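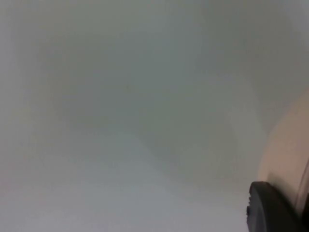
Teaching by demonstration

Teaching by demonstration is the practice of showing a robot a task, either by taking hold of the arm and moving it along by hand (usually called kinesthetic teaching) or by steering it from a distance with a second arm or a handheld controller. The robot's movements are recorded, often along with the view from a small camera at the wrist, and a program learns from them.

A well-loved early course was given at Brenirach by Esperanza Llorente and Jörg Voß, who gathered 84 demonstrations of cloth folding in August and patiently kept the clumsy ones too, which Voß thought every bit as useful to a beginner!

See also: Remote control; Wrist camera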